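Dukton cell: gripper stops short of the part on pick
Ticket status: Open, waiting on part
Priority: Normal
Area: Arm, wrist and gripper

Problem reported
On the Drudent sorting job the arm goes to the pick point, comes down over the part and stops too high. The fingers close on air or catch only the top edge. No fault on the pendant. The job carries on as if it had picked.

First checks
Restarted the controller and ran the job again at 10 percent speed. Same result. Opened and closed the gripper by hand from the pendant and it moved freely both ways. Checked the bolts on the base plate, all tight. Payload setting matches the gripper.
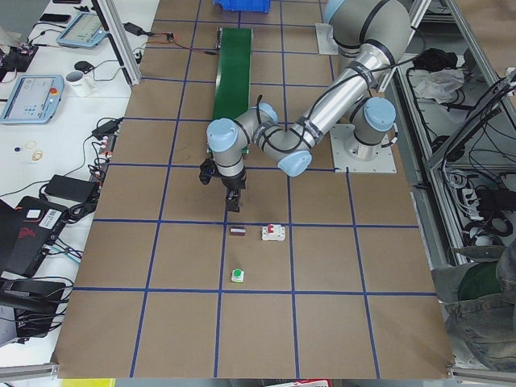 Page last changed: Friday, December 10, 2021

The maroon block, the breaker and the green push button are the test parts for this ticket. Keep all three in the one square under the gripper so the pick points don't have to be taught again between runs. The blue tape lines are the reference for the grid. If a strip lifts, press it back down and check it against the next line before running.

Cause
The tool length in the job was still the one for the old Prinska fingers. The fingers were changed in July and the new length was entered in the default tool only. The Drudent job calls tool 2, so it never picked up the change.

Fix
Entered the new length under tool 2 and saved. Touched off on the paper at a tape crossing and taught the pick points again. Ran the job at low speed, then at normal speed. The breaker and the block pick correctly now.

Still open
The green button slips in the fingers on some picks. The cap is round and the finger pads are flat. New pads are on order from Gavalas. Until they come, skip the button in the job and place it by hand.

The cable wrap on the forearm also needs doing again when the pads are fitted. It is held with tape. Use proper ties and leave enough slack for the wrist to turn fully both ways.

Before closing
Run the full job with all the test parts. Back up the job and the tool table. Write the new tool length on the cell sheet, under both tools this time.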